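Search posts
Search
Top Latest People

Melati Ong
7 Sep 2019

Right, I promised a few of you I'd write up the business of the wooden toys, so put the kettle on because I have never managed to keep a thread short in my life. It begins, as most of my weekends do, with a box of someone else's outgrown things arriving in my hallway.

The box came from my friend Onyekachi Adeleke, whose youngest has just started school and who is having one of those glorious clear-outs where you can see the carpet again at the end of it. Jigsaws, a pull-along duck with one wheel, two tambourines (thank you, Onyekachi, truly) and right at the bottom a wooden shape sorter.

I have such a soft spot for shape sorters. My gran kept one in the cupboard under her stairs, and every grandchild and half the street learned their circles and squares on it. You could hear the blocks going in from the garden. Clonk, pause, clonk, and then the great crash when somebody tipped the lot out again.

So a wooden cube with holes in it goes straight to the top of my pile. Plain pale wood is my favourite. The painted ones are cheerful but they do chip, and then you're forever finding little flakes of yellow in the toy basket (and in the toddler, if you're unlucky).

First job with any secondhand wooden toy is a good look over in daylight. I run a fingertip round the inside of every single hole, slowly, feeling for rough bits. The edges of the holes take all the bashing, so that's where a splinter will start if it's going to start anywhere.

If I find a rough spot I use a scrap of fine sandpaper wrapped round a pencil, which gets into the curves beautifully. Go with the grain and go gently! You only want to take off the fuzz. I got carried away on a square hole once and the triangle went through it ever after.

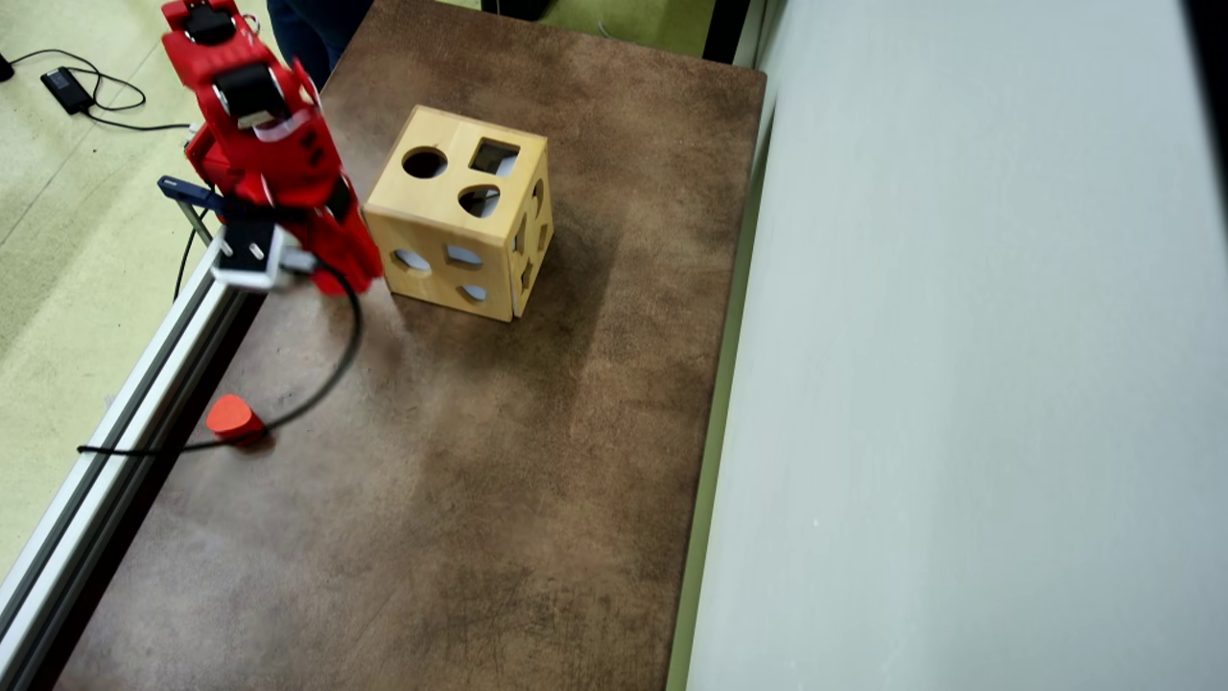

Then washing. Please, please don't put wooden toys in the sink to soak. I know it's tempting. I did it in my first year at playgroup with a whole farmyard, and the cows swelled up so much they wouldn't fit back in the barn. A cloth wrung out in warm water with a drop of washing-up liquid is plenty.

Wipe, wipe again with clean water, then stand everything somewhere airy. I put the blocks on a cake rack so the air can get underneath, and leave the cube on its side with the holes facing the window. Overnight is usually enough, a bit longer in winter. Not on the radiator!

Somebody asked me back in May about oil. I use a little food-safe oil on bare wood and rub it in with an old sock, then buff it off with the other sock. It brings the grain up a treat. Painted or stained blocks I leave alone, as the oil never really goes in and you end up with a sticky heart.

Speaking of hearts. Have you noticed how the heart is always the one they love and always the one they can't get in? A circle goes in any old way. A square forgives you most of the time. A heart wants to be exactly the right way up and no arguing, and you can see the crossness building from the other side of the room.

What I do is hand over the circle by itself and put all the other pieces in my cardigan pocket. When that's easy, out comes the square. The fiddly ones wait for another day, or another month, there's no hurry at all. And I sit on my hands. It is SO hard not to reach over and turn the block for them.

Check your block sizes as well, if you've got very little ones about. Some old sets have pieces that are far too small for a baby who still puts everything in their mouth. Those go on the high shelf here until everyone is past that stage.

For missing blocks, try the swap table at the Rornau toy library before you buy anything. I've found 7 odd blocks there over the years and most of them fit something. Take the cube along with you, though, as a heart from one set will hardly ever go through the heart in another. I have learned this more than once.

And store the blocks inside the cube, with a drawstring bag round the whole lot. It's the only way I've kept a set together for longer than a fortnight.

Next up is the duck, who needs a wheel. If anybody has a spare about the size of a jam jar lid, my messages are open and I'll pay in flapjack.

Contact | © 2019 Warinero | Back to top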